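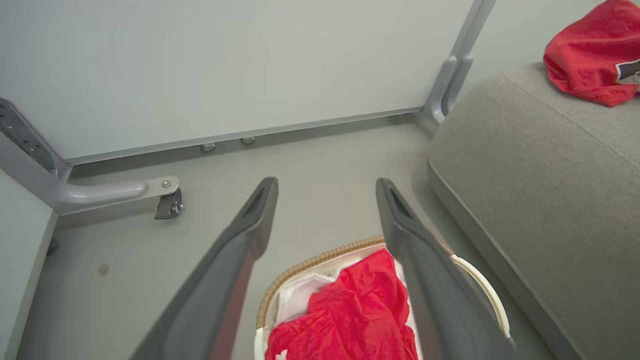

A laundry basket with a white liner and a red garment inside.

13 Nov 2021

Great news for renters in Roltham – the Bautista Street apartments are open, and the first families already have their keys! The building adds 30 affordable homes to a part of town where the waiting list had grown to 282 households by the end of October.

Dasia Homes, the nonprofit behind the project, kept the old brick front of the Flavano shoe warehouse and built everything else new behind it. There are one-, two- and three-bedroom units on three floors, plus a shared laundry room, a bike room and a really lovely courtyard with raised garden beds.

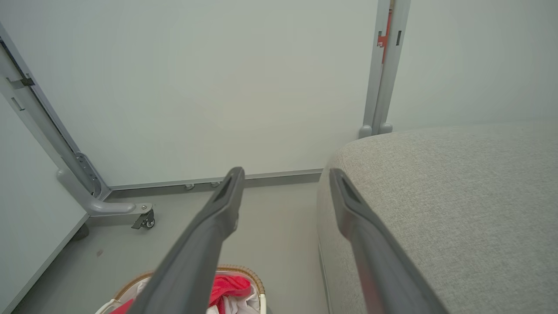 Rents are tied to income, so a household pays no more than 30 percent of what it earns. Four of the ground-floor units have wide doorways and roll-in showers, and all of them went to tenants who had asked for step-free housing.

Dasia isn't stopping there. The group hopes to break ground next spring on a second building, on the empty lot behind the Roltham library, and the city has already agreed to sell the land.

Applications for the waiting list are open now at the Dasia office, 2758 Bautista Street. Bring a photo ID and your two most recent pay stubs or benefit letters. Staff can help with the forms in English or Spanish.

Recent news
Heating bill help: who can apply this winter
Roltham library lot sale approved
Free tenant rights class returns
Flavano warehouse: a look back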